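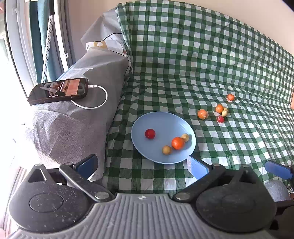 Six years of keeping the household accounts in a paper notebook, and people keep asking how I do it, so this is a thread on it. It's a ruled book with one page for each week and a pencil tied to it. Every bit of spending goes down the day it happens. Food gets split up, so a mandarin like the one on the blue plate goes under fruit, and fruit has its own column. I used to put it all down as "shopping" and learned very little from that.

I have 14 columns. Rent, gas and electric, water, phone, bus, bread and dry goods, meat and fish, dairy, fruit, veg, household, clothes, presents, other. If "other" gets bigger than "household" two weeks running, I look at what's in it and move things.

Last year's food came to £3037 for two of us, all the food columns added up. Gas and electric was £670. I had guessed both wrong before I did the sums. I thought we spent far more on heating and a lot less on food.

I did try the apps. Cinerico wanted to link to my bank and sorted everything by shop, so washing powder from the supermarket went down as food. Flendus let you make your own headings but charged monthly once you'd made more than a handful. I gave both of them a fair go and went back to the book.

Receipts: I keep them in an envelope until the week is added up, then they go in the recycling unless it's something with a guarantee. Those go in a folder. The folder is a mess and I'm not going to pretend otherwise.

Cash is where it slips. Market stalls don't give you a receipt, so I write it down before I put the shopping away. If I leave it until the evening I've forgotten what the veg was and what the fruit was.
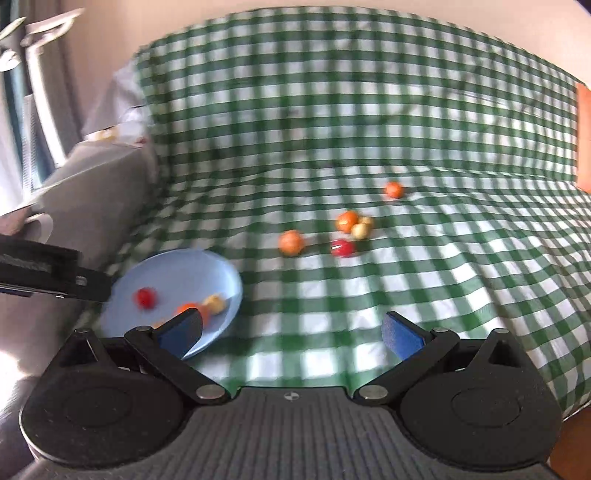
One reply says splitting food into that many columns is a waste of time, and that a single weekly food total tells you when you're overspending just as well. It does tell you when. It didn't tell me where. Our total went up in November and the single figure would have had me cutting back on everything, but it was nearly all in the meat and fish column. We'd had people staying. I left the rest alone.

If you're starting out, use fewer columns than me. Four or five will do. You can split one later when it annoys you.

Someone else asked which notebook. The first few were whatever the newsagent had. The one I'm on now is a Vorkumitz, A5, and the paper takes rubbing out well. The Espiritu ones look nicer but the lines are too close together for my writing.

Adding up takes me ten minutes on a Saturday with a calculator. I do each column down and then the bottom row across, and the two totals should match. When they don't, it's usually a figure I've put in twice.

I'll post a blank page layout tomorrow for those who wanted one.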